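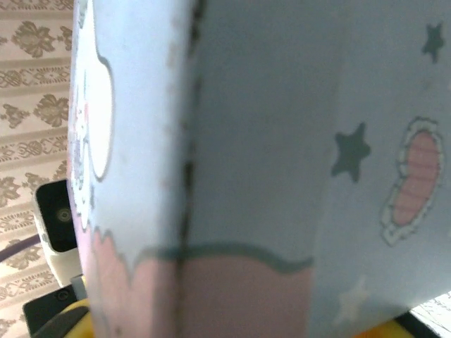 Catrin Gape wrote to us in October to ask whether we had considered that a company whose business is gentle handling might stop crushing things. She had sent us a carton of greeting cards for a trial and got back a carton of greeting cards with a waist. We read her letter aloud at lunch, and then we put it on the About Us page, which is where you are now.

Welcome to Brevcombe. We work on two-armed handling of light printed goods: cartons, card, slim books, the sort of stock that a warehouse picker handles without a thought and a robot handles like a bear opening a tent. We are a small outfit in Vustbridge, over a tile showroom, and we have been at this long enough to have a shelf of flattened boxes that visitors take for recycling.

What went wrong

The Gape carton was the work of a fault we now call the handshake, a friendlier name than it deserves. Our arms work in pairs. One holds, the other one lets go, and for a moment in between they both have the item. During that moment each arm is supposed to know what the other is doing. On the bad day the left arm stopped getting updates from the right and carried on with the last number it had heard. The last number it had heard was "squeeze a bit more."

So it did. The right arm felt the push, decided the item was slipping, and squeezed back. Two very polite machines, each making sure the other didn't drop anything. The software log for the whole event reads "grip OK" 200 times.

We blamed the motors first, then the gripper pads, then (for one embarrassing afternoon) the carton. The cause was a connector that had worked itself slightly out of its socket every time the arm swung wide. It made contact when the arm was parked, so it passed every check we ran, all of which we ran with the arm parked. 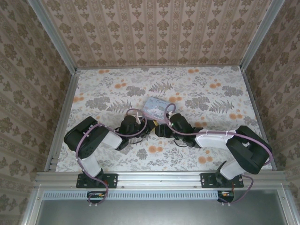
We changed 3 things after that. The arms now check in with each other before and during a handover, and if either one goes quiet both of them stop and hold still. There is a ceiling on grip force that sits below the software and doesn't take suggestions from it. And the cable check is done with the arms moving through their full reach, which sounds obvious when you type it out.

The stop rule has its own drawbacks. For the first while it tripped so often that our morning demos were mostly a chance to look at two robots thinking it over. Cordeiro, the packing firm that was our first paying customer and is somehow still a customer, asked if they could have the version that moved. We loosened the timing a little, ran 1,000 handovers, and got 2 stops, both of them deserved. Cordeiro has that version now.

How we work these days

We test on thin, cheerful, easily dented things. Heavy steel parts are forgiving and will let you believe you're good at this. A light box with a printed face will show every mistake, and so will a book cover. Patterned surroundings are part of the routine too, as plain backgrounds made our vision software lazy and it had a rough time at its first real site.

Hands stay out while the arms are powered. That was always the rule, but it used to be a rule on a sheet of paper in a drawer. Now there's a key, and whoever is reaching in carries it in a pocket. It has been through the wash once and still works.
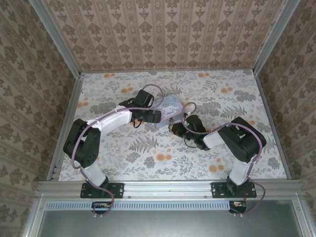

Every fault gets written up the same day by the person who was there, in words that the front office can follow. We send the write-up to any customer running the same setup, even when it makes us look silly. Tirnex, our scheduling tool, nags us until it's done. We built Tirnex ourselves and have only ourselves to blame for its tone.

Some of the write-ups are short. "Arm stopped. Was right to." Others run to several pages and include the phrase "at this point we should have gone home."

Working with us

If you have something light and breakable that needs moving from one place to another, we'd like to hear from you. Please send spares. We'll tell you what we broke and how, and return the remains if you want them. Catrin Gape did want hers, and has since sent a second carton, marked FRAGILE on all sides in her own handwriting.

Visits are by arrangement, mornings preferred. Use the side door, and mind the tiles on the stairs.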